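Clalleck K4 Fabric Shaver: review after one season
Helju Juška, 2025-03-30

The K4 is a corded fabric shaver with a 55 mm cutting head, sold by Clalleck as the step up from its battery model. I bought mine in June and have used it on sweaters, hats, a wool blanket and one sofa cushion. The comparison unit was my old Kitis, a battery shaver with a smaller head.

Construction. The body is a two-part shell held by screws, so it can be opened. The foil is steel and threads onto the head with a quarter turn. Behind it sits a rotor with replaceable blades. The lint bin slides off the back and holds enough for one adult sweater with heavy pilling. The cord is long enough to work at a table without an extension, though it exits at the bottom of the handle and gets in the way for left-handed use.

Height adjustment. The spacer ring has 4 positions. Position 1 is the closest and is suitable only for flat, tightly woven cloth. On ribbed knits I start at 3 and drop to 2 if pills remain in the channels. The ring clicks firmly and did not drift during use. On the Kitis it drifted constantly.

Surface matters more than the manual suggests. Ribbed fabric has to be spread flat on something hard, with light tension across the ribs. Any fold that lifts into the foil can be cut.

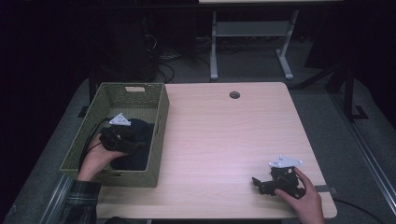
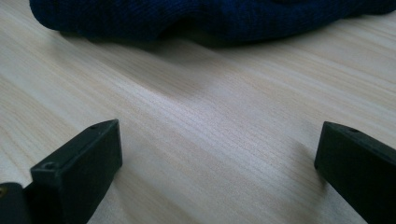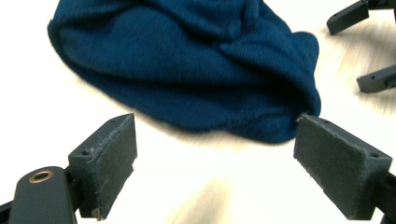
Cutting performance. On merino the K4 cleared a sleeve in one pass, with a second pass at the cuff. Acrylic took longer, as the pills are tougher and tend to roll ahead of the foil. Small circles work better than straight strokes. On the blanket, a loose Mathebula weave, I stopped after a test patch: even at position 4 the foil was pulling at the surface fibers. I would keep this tool off mohair and anything brushed.

Heat and noise. The handle is warm after 20 minutes and the manual asks for a rest at that point. Noise is a steady mid-pitched hum, louder than the Kitis and easier to tolerate.

Maintenance. Lint packs behind the rotor and the motor note drops when it does. Unplug, remove the foil, brush out. The supplied brush sheds bristles; an old toothbrush is better. A replacement foil and blade set costs $11 less than a new unit from Cesport, the only seller I found with stock – poor value, given that the whole shaver is $41.

Verdict. Recommended for wool and acrylic knits in normal condition. Left-handed users should try one first if they can. The bin latch is the weakest part and I expect it to fail before the motor.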